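Ticket: Wi-Fi drops in one half of the lounge
Product: Fitau mesh kit, main unit plus satellite
Opened by: Gert Mnguni, Brito House
Handled by: Reshma Khumalo, Clamovlow support
Opened: Sat 21 October
Status: Resolved, under protest

Problem as reported
The internet works in the kitchen. It works in the hall, the bathroom and, for reasons best known to itself, the shed. It doesn't work in the lounge, where we would like to use it. Video calls freeze, the telly buffers, and my tablet shows full bars the whole time while loading nothing. I've turned everything off and on again. I've turned some of it off and on again in a different order.

First reply (Reshma)
Hello Gert, sorry to hear this. Full bars with no data usually means the tablet has a good link to the satellite, but the satellite has a poor link to the main unit. Could you tell me what colour the satellite's light is, and run a speed test next to each unit?

Gert
The light is amber. The booklet says amber means "good", and a page later it says amber means "move closer". Speed next to the main unit is 100. Next to the satellite it's 11, and on the second go the test gave up.

Reshma
Thank you. The booklet is being corrected – it should say "move closer" in both places. What is between the two units?

Gert
A wall, a chimney breast, another wall, and a fish tank holding whatever a fish tank holds. My brother-in-law put the satellite behind the tank so the wires wouldn't show. They don't show. He was right about that.

Steps tried
1. Restarted the main unit, waited for a steady light, then restarted the satellite. No change, other than my daughter being thrown out of a game and coming downstairs to discuss it.

2. Updated the firmware on both units. The app reported "almost done" for the length of a roast dinner. It then finished. Amber.

3. Changed the channel by hand. Next door have a Skoteck box which seems to sit on the same one. Slightly better until bedtime, when I suspect the Skoteck box moved too.

4. Took the satellite out from behind the fish tank and put it on the shelf over the sofa. The light went white for the first time in its life. Speed test taken from the seat: steady.

The sofa, where the tests were done:

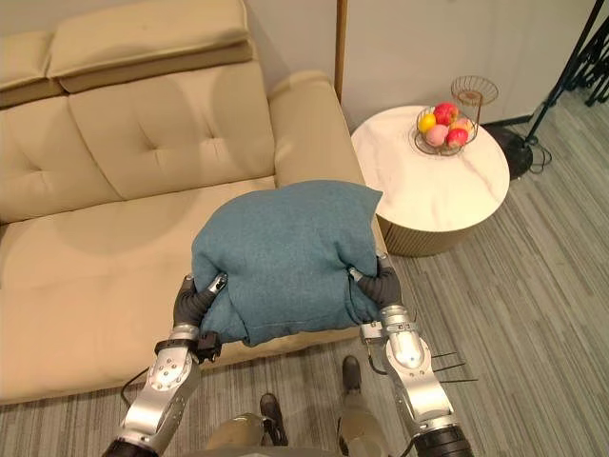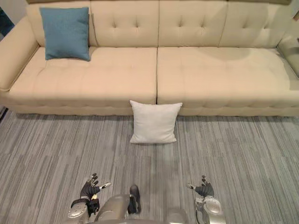 5. Left it there overnight with a film downloading. Finished by breakfast, no drops in the app's log. The wire now hangs down the wall in full view. I have been asked how long this is going to be the case.

Reshma
That's good news. White means the link between the units is healthy. A flat cable in a stick-on cover would tidy up the wire, and you can paint over the cover. Please don't put the satellite back by the tank, as water soaks up the signal very well.

Gert
My brother-in-law has been told. He says it worked fine in May. In May we had no satellite.

Resolution
Satellite moved away from fish tank. Channel returned to automatic. Booklet error passed to the Fitau team. Customer asked for the ticket to stay open until the cable cover is painted; request declined.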